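Drorumov Baskets: Questions I Get a Lot

Last updated Wednesday, February 8, 2023

Hi! I sell and repair baskets out of the back half of my house, and I answer the same emails over and over, so I finally typed it all up. If your question isn't on the page, write to me anyway. I'm slow but I do answer.

Can I keep fruit in a wicker basket, or will it ruin it?

Please do keep fruit in it! A shallow basket is about the nicest place for apples because air gets at them from underneath. What ruins a basket is one soft pear that leaks into the weave over a long weekend (ask me about my mother's bread basket sometime). Give everything a quick turn when you walk by, and pull out anything that's going mushy.

Do I need a liner?

For apples, oranges, lemons, no. For grapes, berries or ripe peaches I'd put down a cotton napkin, folded once. I don't love plastic liners. They trap the damp and then you're growing something under there.

How many apples should I put in?

One layer, with a bit of room left over. I used to heap mine up until it looked like a painting, and the ones on the bottom always bruised. Now I put out a few at a time and leave the rest in the fridge drawer, where they keep a lot longer anyhow.
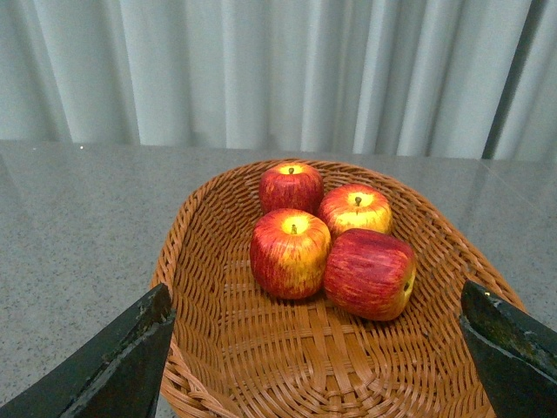 Also, take the little stickers off before they go in the basket. They come loose and work their way down between the reeds, and then you're in there with tweezers. I've picked plenty of them out of repair jobs.

Will it scratch my countertop?

Not on stone, in my experience. On painted or waxed wood I'd be more careful, mostly about grit getting caught underneath. Lift the basket when you move it, don't drag it, and wipe the bottom now and then.

How do I clean it?

Take everything out, turn it over, and give it a few good smacks outside. Then go over it with a dry brush. An old soft toothbrush is perfect for the creases where the wall meets the floor of the basket, that's where all the crumbs live. If it's sticky, use a cloth wrung out in warm water with one drop of dish soap, then another cloth with plain water, and let it dry in a breezy spot. No dishwasher. Yes, people have asked. Yes, one person had already done it.

Can I dry it in the sun?

An hour is fine. All day, day after day, and the reed gets brittle and starts snapping at the bends.

The rim is coming undone. Can you fix it?

Usually! A twisted rim almost always goes at the spot where people grab it. If the loose strand is still long enough to tuck, I can often do it while you wait. If it's broken off short I'll need to weave in a new piece, and it won't match perfectly for the first year or so. Please don't use hot glue before you bring it over. I beg you.

Can you match the color of an old basket?

I can get close with the warm tan and honey shades. Fadime Sönmez helps me with the staining and she has a much better eye than I do, so if you're fussy about it, send a photo taken by a window and I'll pass it along to her.

Do you take orders for spring?

I'll open the list again in March. Ovals go first, every single year, so if you want an oval get in early.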